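**Progress Report to the Sturkitz Fund – Household Manipulation Program**
Project: Lirnix, learning to handle soft goods from hand-held gripper recordings
Submitted by: Rafia Siddiqui, project lead
Date: 22/06/2019

## 1. Status

The project is on schedule against the revised work plan, with one exception, described in Section 5. The collection method has been settled and the first training runs on the recorded material are complete. The team requests no change to the total award. A small transfer between budget lines is requested in Section 6.

The Fund will recall that the original plan relied on remote operation of a robot arm in a furnished laboratory room. At the May review the panel asked whether the same material could be gathered in ordinary homes without moving an arm into each one. Most of the work in this period was directed at that question.

## 2. Collection method

Operators now work with a hand-held gripper that carries its own wide-angle camera. The operator performs a household task with the gripper, and the recording supplies both the view from the tool and, after processing, the path of the tool through the room. The fingers are yellow so that the opening between them can be measured against bedding, clothing and furniture of most colors.

Sessions are held in occupied bedrooms. Operators are asked to leave the room largely as they find it, since the purpose of the program is to train on the clutter and daylight of real homes. Each session opens with a short calibration segment, followed by the assigned tasks. Blankets were chosen as the main object for this period because the arm had performed worst on them in the laboratory trials.

Written consent is obtained from every household and every operator before recording. Footage in which a person can be seen is kept in a restricted store and is used in reports only with that person's agreement.

## 3. Material recorded

At the close of the period the collection held 1487 recorded attempts at lifting, folding or spreading a soft item. Of these, 1256 passed review and were released for training. Attempts were set aside for three main causes: loss of the tool path when the camera came too close to plain fabric, a missing calibration segment, and early release of the trigger. The first cause accounted for the largest share – a known weakness of the tracking step, and one the team expects to reduce in the next period.

Knitted blankets proved more demanding than flat sheets. A corner pinched between the fingers takes up very little of the view, while the raised cloth can hide much of the room behind it. The tracking step then has few fixed points to work from. Woven mats and patterned sheets under the blanket were helpful in this respect, as they gave the software a regular surface to follow.

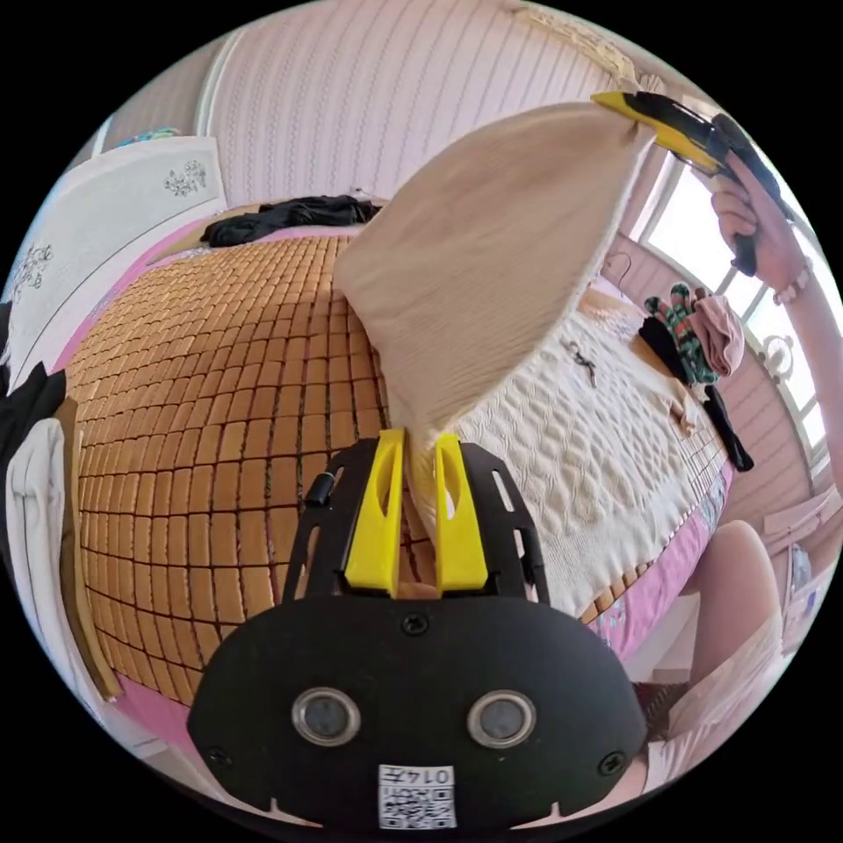
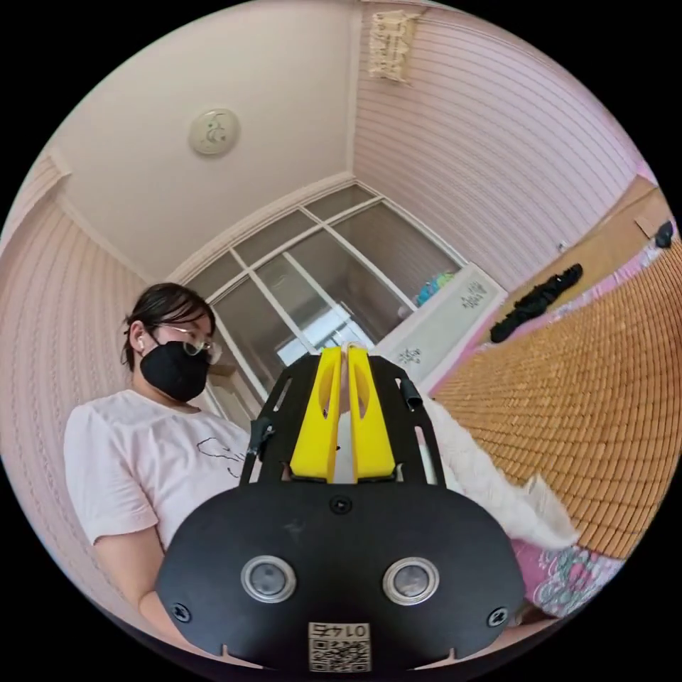
## 4. Training results

Two policies were trained on the released attempts. The first, referred to internally as Varkel, predicts the next short stretch of tool motion from the camera view alone. The second, Noiphan, receives the same view together with the measured finger opening.

Both policies were run on the laboratory arm, fitted with fingers of the same shape as those on the hand-held tool. The findings to date are as follows:

- Both policies approach the blanket reliably and close on the fabric near an edge or corner.
- Varkel often closes too early on thick knits and lifts away with nothing in the fingers. It does not detect the miss and continues with the fold.
- Noiphan recovers from a missed grasp in most trials. The team attributes this to the finger opening, which differs clearly between a closed empty grip and a grip on a thick fold.
- Neither policy is dependable when the blanket starts in a heap with no visible corner.

These results come from one arm in one room and should be read as early findings. A full comparison, with trial counts and failure types, will be supplied with the next report. The team does not propose to publish before that comparison is complete.

## 5. Delays and risks

The planned test in an unfamiliar bedroom has not taken place. The mobile base on which the arm is to be mounted failed its brake inspection and was returned to the supplier. The replacement part has been ordered, and the test has been moved to the next period.

A second risk concerns variety. The released attempts are weighted toward daytime sessions near a window. Evening sessions under lamp light have been added to the schedule, and operators have been asked to vary the side of the bed from which they work.

## 6. Budget

Spending is within the approved total. The travel line is underspent, as the arm has not yet left the laboratory. The team asks the Fund to approve a transfer from travel to operator pay, to cover the evening sessions and the extra time now needed for review.

## 7. Work planned for the next period

1. Complete the evening sessions and release them for training.
2. Replace the present tracking step with a version that uses the motion sensor more heavily when the view is filled with fabric.
3. Retrain Noiphan on the enlarged set. Varkel will be kept as a baseline only.
4. Carry out the delayed test in an unfamiliar bedroom.
5. Collect attempts that begin with a heaped blanket – at present the weakest part of the set.

A decision on the transfer is requested before the evening sessions begin. Questions on the method or the accounts may be addressed to Rafia Siddiqui at the project office.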